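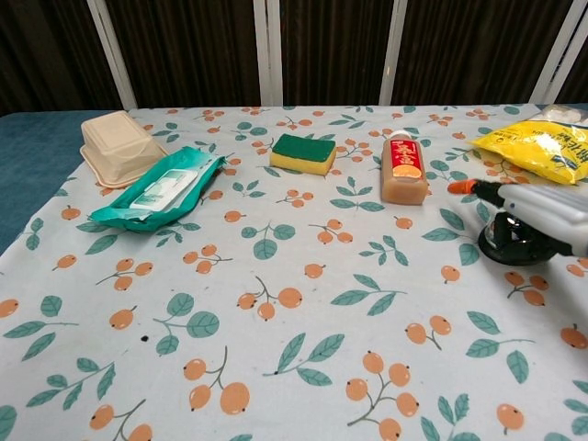 **gnaseri**
Looking for advice on wipe-down tablecloths for an everyday table. I bought this one in December at the Viltard outlet and paid 137 for the set, cloth and liner. I eat at this table, pay bills at it and do most of my food prep at it, so it gets wiped several times a day. The pattern is orange berries with green leaves on a pale background, and I like it, but the background shows everything. There's a small dark spot toward the lower left that I can't shift. I've tried the wet wipes and the green side of the sponge. Do I keep going at it, or give up and buy something darker?

---

**babak_b**
Stop using the green side. That's a scouring pad and it will take the print off before it takes the spot off. Use the yellow side with dish soap and warm water, leave it a few minutes, then wipe.

---

**Thongchai P.**
Agree on the scourer. I ruined a Flurno cloth that way. It had a dull patch where I always sat and after that every bit of grease stuck to it.

For the spot, baking soda and a little water, made into a paste. Rub with a fingertip.

---

**nimamou**
I don't agree with the paste. Baking soda is still an abrasive, just a fine one. I'd put rubbing alcohol on a cotton ball and test it at the edge first, where the cloth hangs down. If the color comes off on the cotton, don't go further.

---

**Thongchai P.**
Alcohol is harder on print than baking soda is. I've used the paste on mine for years.

---

**nimamou**
On yours, maybe. Depends what the coating is. Golnar, is it vinyl, or fabric with a coating on it?

---

**gnaseri**
The label said coated polyester. I threw the label out, so that's from memory.

---

**F. Amini**
Then go easy with both. Coated polyester can go cloudy with alcohol. I'd do what Babak said and do it two evenings in a row before trying anything stronger.

Separate point: I'd keep less on the table. You've got the food container, the snack bag, the wipes and the bottle all out on it. Every one of those has to be lifted when you wipe, and if you wipe around them you get rings. I put a tray on mine and everything goes on the tray. One thing to lift.

---

**babak_b**
A tray takes up half the table. I'd rather move four things.

---

**F. Amini**
Mine is a small one from Shih, the size of a dinner plate. It doesn't take up half of anything.

---

**gnaseri**
I could try a tray. The sponge should go back to the sink anyway, I keep leaving it out.

What about the color, though? If I replace it, is dark better?

---

**nimamou**
No. Dark shows crumbs, dust and dried water marks. I had a navy one and went back to a light one inside 2 months. A busy print on a medium background hides the most.

---

**Thongchai P.**
I have a dark brown one and no complaints. I do dry it with a towel after wiping, so that may be why.

If you're buying, Vumimden sells it off the roll and will cut it for you. Take your measurements and add enough for the overhang on both sides. People forget the second side.

---

**gnaseri**
Update after two evenings with the yellow side and dish soap. The spot is lighter but still there. I haven't tried the paste or the alcohol. I tested a drop of alcohol on the hem and got a bit of orange on the cotton, so that one is out.

---

**babak_b**
I'd leave it. Put the tray on top of it.

---

**F. Amini**
Yes, that's what I'd do. If you do try the paste, do the hem first with that as well.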